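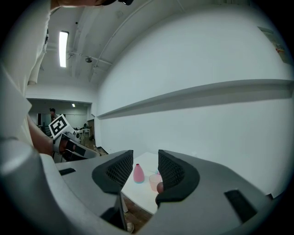

Chapter 7
Hand-Held Grippers: Choosing a Kit

In this chapter you will read a product sheet the way a buyer reads it, compare two hand-held gripper kits, and work out what a kit costs over its first year. You will need the tables at the end of Chapter 6.

7.1 The buying problem

A lab in Dudstead wanted to teach a robot arm to handle tableware and small household objects. Chanida Sangkhawat, who ran the lab, had one arm and no one with time to program every motion by hand. She decided to record people doing the tasks with hand-held grippers and to train the arm on those recordings. In July she asked two suppliers, Romholm and Pladon, for a quote.

Both suppliers sold a complete kit. Both sheets said the kit was ready to use on arrival. The quotes were far apart, and the reason was hard to find from the first page of either one. Most of this chapter is spent on the later pages.

7.2 What is in a kit

A hand-held gripper kit is sold as a set of parts, and suppliers draw the line around the set in different places. When you read a sheet, look for each of the following:

The grippers. Two-handed tasks need a pair. Some suppliers price a single gripper and show a pair on the cover.

The finger pads. Soft pads with an open lattice bend around a cup or the neck of a bottle and spread the grip over a larger area. They also wear. Check how many spare pads are included and whether they can be changed without sending the gripper back.

The camera and lens. A wide-angle lens shows the fingers, the object and a good part of the room at once. Straight lines such as wall edges and ceiling pipes come out curved, and the software has to correct for this.

The markers. Square black-and-white markers on a gripper let software work out where it is and which way it is tilted. A sheet should say whether the markers are supplied or whether you print your own.

The software. Ask if it is bought once or paid for by the year.

Romholm included 2 grippers, spare pads and a software license with no yearly fee, at $3,429. Pladon quoted $516 for one gripper without a camera. Neither figure is wrong. They are prices for different things, and your first job is to put them on the same footing.

7.3 Matching the kit to the arm

Recordings are useful only if the arm can repeat them. The fingers on the arm should be the same shape and softness as the fingers on the hand-held tool, and they should open to the same width. Sangkhawat's arm came from Mahlangu and had a hard two-finger gripper fitted. Romholm sold an adapter that let its soft pads mount on that arm for $153. Pladon had no adapter - a buyer had to make one.

Weight matters too. A person who holds a gripper in each hand for a morning will slow down as the tools get heavier, and the recordings will change with the person. Oranuch Somboon, who did most of the recording at Dudstead, asked to borrow a pair for a full session before the order was placed. This is a fair request and most suppliers will agree to it.

7.4 Terms used in this chapter

Demonstration: one recording of a person doing a task from start to finish.

Finger pad: the replaceable part of a gripper that touches the object.

Consumable: any part you expect to buy again within a year.

Before you go on

Write down every item you would need to add to the Pladon quote before you could compare it with the Romholm quote. Mark the consumables. Keep the list - you will put prices to it in Section 7.5.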